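Drurdale security open day, notes from the floor

Quick write-up before I lose the notes. Went up to the Drurdale open day in August, the one Horrocks puts on for customers and anyone else who fills in the form. Badge at the door, laptop bag through a scanner, phone allowed on the upper floor only. Coffee decent. Parking terrible, leave early.

First stop was the monitoring room. Smaller than I expected. Dark, big wall of dashboards, analysts mostly looking at their own screens and ignoring the wall. Our guide was Shirley Tindall, who runs the night shift and had stayed on to do the tours, so she was running on fumes but very good. Didn't read off slides. Someone asked what the worst alert of the week was and she said the worst ones are the boring ones: a login that works first time, right password, right country, wrong person.

That was more or less the theme of the morning. Stolen sessions over stolen passwords. The attacker sends a link, the link goes to a page that passes everything through to the real login, the user does their code on their phone like they've been told to, and the attacker walks off with the cookie. No malware on the machine at all. Anti-virus has nothing to look at. Shirley had a replay of one from a practice network and it took less time than me finding my seat.

What they do about it: shorter session lifetimes for admin accounts, hardware keys for anyone who can move money or change mail rules, and an alert whenever a mailbox gets a new forwarding rule. The last one costs nothing and I'm turning it on when I get back. Should of done it a year ago.

Numbers, for those who like them. The room takes in 1,000 alerts on a normal shift. Rules and scripts close most. 300 get looked at by a person. I asked how many turn out to be real and got a polite "depends on the customer."

Next, the Kukar session. Kukar is the mail filter Horrocks resells, and the talk was half pitch, half useful. Useful half: invoice fraud where the attacker joins a real email thread, waits, then changes the bank details in a reply. The filter compares writing style and reply address against older messages in the thread. Nice when it has a long history to go on. I asked about new suppliers, where there's no history, and the answer was pick up the phone. Fair enough. Pitch half: a lot of slides with shields on them.

Also a decent point on QR codes. People scan them with a personal phone, the phone isn't on the company network, and none of the filtering ever sees the page. Kukar now reads codes inside attachments. Our current one doesn't, I'm fairly sure. Need to check.

Lunch was sandwiches standing up. Talked to a guy from a dental supply firm who'd had ransomware come in through a remote support tool they had stopped using and never uninstalled. Backups were fine. The list of what to restore first was on the server that got encrypted. Wrote that down in capitals. Ours is on the shared drive, same problem. Going to print it.

Afternoon was the Ratex workshop, hands on, 2 to a laptop. Ratex is their log search thing. We got a set of logs from a made-up company and had to find how the intruder got in. My pair found the bad login pretty quick, then spent ages chasing a scheduled task which was just the backup job. The real foothold was an old VPN account belonging to a contractor. No second factor on it, no expiry date. The team next to us got there first and were unbearable for a while. 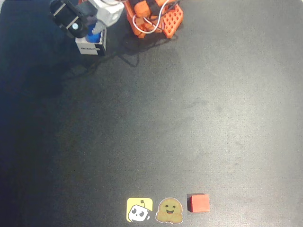 Robot arm over a black work surface.

Search itself is fast. The query language is its own thing though, not like anything I've used, and the help pages assume you know it already. Saved searches can be shared between teams, good. Exports are capped on the basic plan, not so good, and I only found that out by asking at the end. Pricing is per device, with a discount if you take Kukar as well. They wouldn't put a figure on it on the day.

Last hour was a panel on patching. Skipped the first bit for more coffee. Caught an argument about whether small firms should patch routers and firewalls before desktops. The panel said yes, edge boxes first, every time, and take the admin page off the open internet while your at it. One man in the back row disagreed at length and then left.

To do from all this:
Forwarding rule alerts, on.
Old VPN accounts, list them and kill them.
Print the restore list.
Ask about QR codes in mail.
Get a Ratex trial, 3 weeks if they'll do it.

Slides are supposed to be emailed out to everyone who had a badge. Nothing so far. Will post the link when they turn up.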